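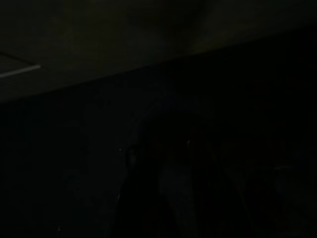
According to one reader of the Girna almanacs, writing in the margin of a copy now held in the Tranow town library, the stories were "too dull for a child and too childish for me, and still I have read them all." The note is unsigned. It is written in pencil beside a tale about a miller's goose, and it raises the question this chapter will deal with: who were the almanacs written for?

Chapter 5
Almanacs and the Household Reader

The first Girna almanac was printed in 1722. Like other almanacs of its kind, it gave the phases of the moon, the dates of fairs, and advice on planting and bloodletting. It also had a short section at the back, set in smaller type, headed "For the Evening." In the first issue this section held two fables and a riddle. Within a few years it had grown to fill nearly half of the book, and the planting advice had been cut to make room.

Earlier chapters looked at books that were sold as literature and read mostly by people who owned other books. The almanac was different in both respects. It was cheap, it was bought every fall, and in many homes it was the only printed matter apart from a prayer book. A typical issue ran to 72 pages, sewn but not bound. Most copies were thrown away or used to light fires once the year was over, and those that survive are often missing their covers.

The stories in the evening section were not signed. Some were taken from older collections and shortened. Others seem to have been written for the almanac by people working in the print shop, and these are easier to recognize because they mention local roads and markets. The Brestura road appears again and again. It is where peddlers are robbed, where lost animals are found, and where the devil, in one well-known story, asks for directions and is given the wrong ones.

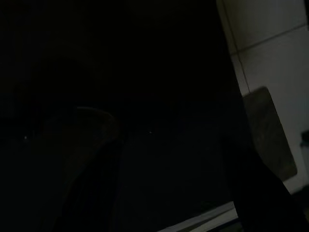 Scholars have disagreed about how these stories were read. The older view, set out in the Enriquez edition, is that they were meant for children and were read to them by a parent. The evidence for this is thin. It rests mainly on the simple wording and on the morals printed at the end of each piece. But simple wording was common in all cheap print of the period, including sermons and reports of crimes, and a moral at the end of a story does not tell us the age of the listener.

A second view is that the almanac was read aloud to the whole household, including servants and lodgers. Several features support this. The sentences are short and often repeat the name of a character where a pronoun would do. Longer stories are divided into parts, each of which could be finished in one evening. Some parts even begin by going over what happened in the last one, a habit that makes little sense on the page, where the reader could simply turn back.

The survey used in this chapter covers 233 stories from the surviving issues. They have been sorted by length, by setting, and by whether a moral is printed. The sorting is not always certain. Damaged copies may have lost a moral along with the last page, and such cases are marked in the table at the end of the chapter.

As you read the selections that follow, pay attention to the places where the narrator speaks directly to the listener. Keep a list of these passages. You will need it for the comparison in Chapter 6, which takes up the school reader and its very different idea of who was holding the book.

The first selection is the tale of the miller's goose. Spelling has been modernized, and the original paragraph breaks have been kept.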